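# Comparing two-finger grippers with fake flowers

I love this test. It costs very little, it packs into a shoebox, and it will tell you more about a gripper in one afternoon than a week of picking up foam cubes. Artificial stems are thin, bendy and top-heavy, the leaves snag on everything, and a rose held in the wrong spot swings like a pendulum. If a pair of fingers can handle these, I trust it with most light household stuff.

I wrote this up on January 2, 2020, after Kjell Moen asked me how we choose between finger sets. The two sets we go back and forth on are the Gudex (wide, flat, slightly soft) and the Lundgren (narrow, hard, good at the tips). The arms run on an Atton controller, but nothing below depends on that.

## What you need

- One or two arms with parallel grippers
- A camera near each gripper, plus one that looks at the whole table
- Artificial roses and hydrangeas, with a few loose leaf sprigs
- A shallow plastic tray
- A holder that keeps a stem upright
- A plain, light-colored tabletop

Don't buy expensive flowers! You want the slightly stiff kind with visible joints in the stem. Those joints are great for testing, as a finger that slides happily along a smooth stretch will often catch on a bump.

## Step 1: Set your limits before anything moves

Start with the gripper force low. On our controller the scale goes to 88, and I begin at 32. Raise it only when a stem slips on a straight, slow lift. If you begin high, you'll flatten the stem at the first grasp and every later trial will be on a damaged flower.

Put the camera on a fixed exposure too. White tables and white plastic trays push auto exposure all over the place, and dark green leaves go to mush when it guesses wrong. We use an exposure value of 2000 in the Brillon software and leave it there.

## Step 2: Lay out the table and check every view

Scatter the flowers. Let a couple of them touch and let one stem cross under another bloom, then look through each camera before running anything. You're checking for three things: can you see the stem where you plan to grip it, can you see both fingertips, and does any part of the arm block the spot you care about most?

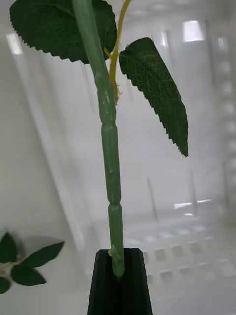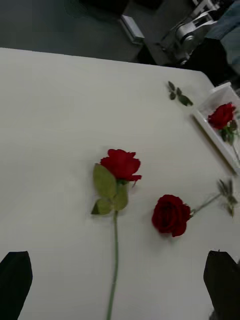
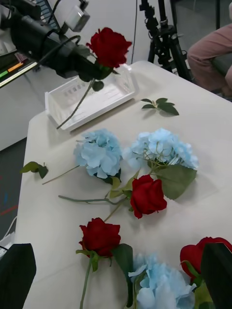
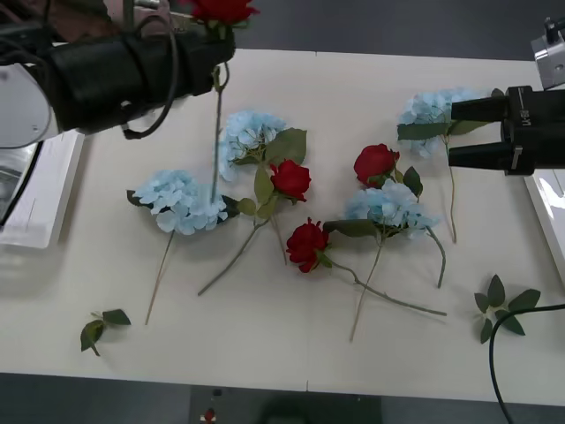 The close view of the stem in its black holder is my favorite for picking a grip point, with the joints and that little nub near the base so easy to find. For a hanging stem, though, give me the wide view with both arms in it every time. You can follow the stem down from the gripper to just above the blue bloom, and you simply can't judge that kind of clearance from the wrist.

## Step 3: Run the straight lift

Pick a rose that lies clear of the others. Grip it a short way below the leaves, lift slowly, hold, and set it back down. Do the whole thing with one finger set, then swap and repeat from the same starting layout. I do 60 lifts per set (yes, it gets a bit dull toward the end, put some music on).

Write down for each lift:

1. Whether the stem stayed put between the fingers
2. Whether it turned
3. Whether a leaf got pinched

Turning is the interesting one. Wide fingers should win here and usually do, but a leaf trapped under one pad tilts the stem and spoils the advantage. With the Gudex set I now come in lower on the stem for exactly that reason.

## Step 4: Try the crossed stems

This is where it gets fun. Choose a rose whose stem runs under a hydrangea and try to take it without dragging the hydrangea along. Narrow fingertips have the edge, so give the Lundgren set a fair go at the same force setting before you change anything else.

If the hydrangea keeps coming too, approach from the free end of the stem and pull along its length first. Conall Ó Súilleabháin came up with that one and I've stolen it for cables as well.

## Step 5: Tray and holder

Last, place a rose in the tray, then stand one in the holder. The tray is forgiving. The holder isn't: you need the bottom of the stem in view all the way down, and any turn in the grip shows up as a big sideways error at the tip.

Go for the holder only once the tray feels easy. I'd also straighten the stems by hand between runs, or you'll be comparing bends and not fingers.

## Which one we kept

Gudex on the arm that holds, Lundgren on the arm that picks. Your mix may well come out differently with thicker stems, and I'd really like to hear about it if it does. Tulips are next on my list.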